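Notebook, closing practice, June, after lunch

Back on the interrupted stitches. Eduardo had the morning with the running stitch and left the bench tidy for once, so I got going straight after my sandwich and only lost ten minutes looking for the good scissors (in the drawer marked Plerkoleck, with the old needle cards, where I put them myself).

Thread lengths first, before I forget. I'd been cutting 22 cm because that's what the sheet from the Nagano course said, and I still think it's too long for one stitch and just right if you mean to get several out of it. The spare goes wherever it likes! You pull through, you think you've left a sensible loop, and then there's a great arch of it standing over the work and you're steering round it for the rest of the knot. Olga says lay it away from you before the first throw and keep it low. I do that perhaps every other time.

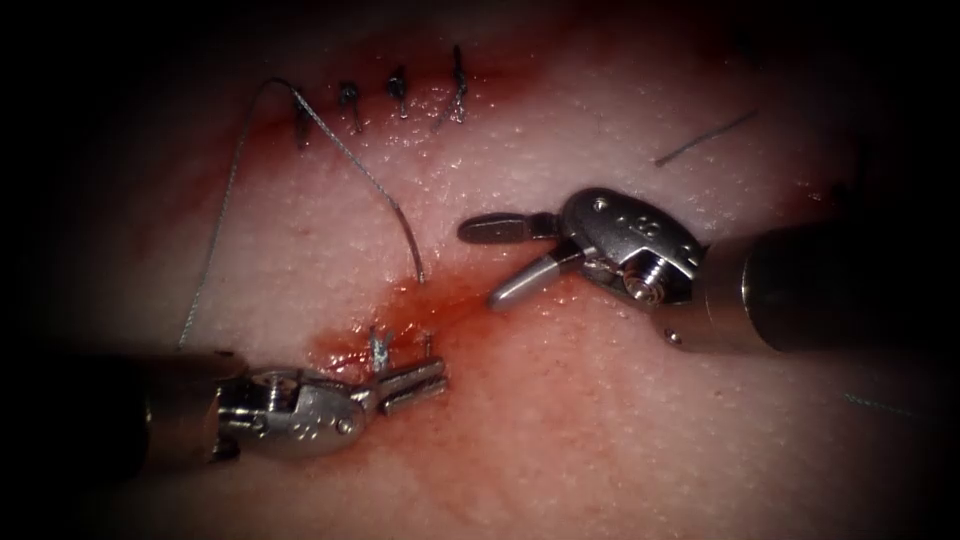
Row along the top closed and tied, rightmost tails standing tall, leftmost one hanging. Long loop over on the left.

Spacing I'm pleased with. I've stopped trying to measure as I go and started looking back at the last bite each time, and the row comes out much more even than the ones from May, which wandered all over the place. It climbs a bit towards the right. I can live with a climb.

Tails I'm less pleased with. I want them all the same and they never are. The second one is what I'm after, small tight knot and short ends, and I'd like to know what I did there so I can do it again. The hanging one on the left annoys me every time I look at it. Olga's rule is to hold both ends up together, look, then cut, and to cut each stitch before starting the next. I tend to save them up and trim later, and by then I've lost the angle. New rule for me: cut as you go, no exceptions, even if the kettle's on.

Knots: 3 throws for everything now, Eduardo and I have agreed. He was doing two and a hopeful tug. We had a long chat about whether the third one makes the knot too bulky for the grey braid and decided we don't care at this stage, we'd sooner have them all tied the same way and argue about bulk when the rest is decent.

Also noted while it's fresh: braid shows its twist when you've been turning it in the same direction all afternoon, and once it's twisted it wants to curl back on itself. Letting it hang for a moment between stitches helps. So does running it through damp gauze, although Eduardo thinks I'm imagining that and he may be right.

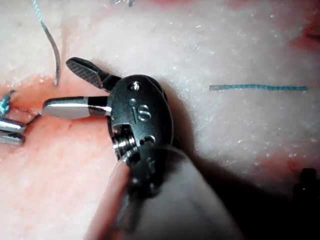 Colour of thread has been going round in my head all week. I like the grey braid for tying, it grips itself nicely, but it's miserable to follow when you lose an end. The teal is so much kinder to look for. There are pieces of it lying all over the tissue and I can pick out every one against the pink and white, even the long strand curving down from the top left, whereas the thin dark one running in under the lower jaw I had to hunt for, and I knew it was there. Eduardo says that's an argument for better eyesight. I say it's an argument for ordering more teal! The Kenonow catalogue has it by the box and I've put a sticky note on the page.

Gripping, while I'm at it. I keep taking hold of the thread anywhere along its length because it's nearest, and then regripping, and then regripping again. The crosshatched face of the jaw holds braid very well if you take it square. Take it with just the last bit of the tip and it slides round when you pull. Must slow down at that point and open properly before going in. I also want to stop squeezing the part of the thread that's going to end up in the knot, it goes furry and then everything catches.

Pads: we have 7 of the Brilura ones left on the shelf, plus the odd one at the back with the torn corner that I won't count. At the rate we go through them I'd like Olga to order before the end of the month. I asked if we could get two lines out of each pad by working further down and she said yes, if we're neat, with a look.

To do:
Same again tomorrow with the shorter thread, 60 minutes and then stop, whatever state it's in.
Ask Olga how she gets the first throw to stay put while she sets up the second. Mine relaxes.
Eduardo to write up his running stitch notes (he has promised, it's in ink now).
New scissors, or a hook for the old ones.

Later, half past four: tried a few more with the tails held up together as Olga does it. Better on the left side than the right. My right-hand end still comes out long and I think I'm cutting from too far above. Will get her to watch.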